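I have been mixing my own tooth powder since March, and I'm going to argue for it at full volume – the tin on the sink beats the tube, and more people should give it a try!

Start with the money. My last tin of Platel mint powder cost $4 and lasted longer than any tube I've ever owned. You wet the brush, dip it, tap it once and go. There's no fighting with a flattened tube in your bathrobe, no crusty cap, and none of that blue smear that hardens on the side of the basin.

Then there's the taste, which I really do love. Regular paste is so sweet that my morning coffee used to be ruined for an hour. Powder is salty and a little chalky, and then the mint comes through clean and cold. My sister hates it (she lasted two mornings), but she also puts sugar on grapefruit.

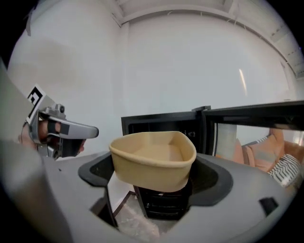
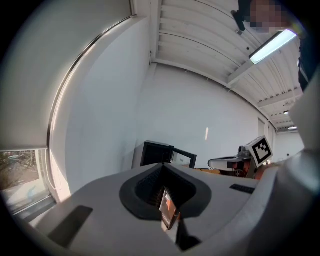 ## What about fluoride?

Fair question, and the one place I'll slow down. Plenty of powders leave it out, and I think that's a mistake. I went through the shelf at Magalhães, the drugstore near my office, and read every label until I found one that had it. I now buy that one and stir in a bit of the Platel for flavor. If your dentist has told you to use a certain paste, use that paste.

Grit is the other thing. Some powders feel like beach sand, so go easy, pick a soft brush and let the bristles do the work.

I'd still love to see a refill counter in every drugstore. Traninton has one already, with big jars and a scoop, and I came home from my first visit with 200 grams in an old jam jar, grinning like a kid.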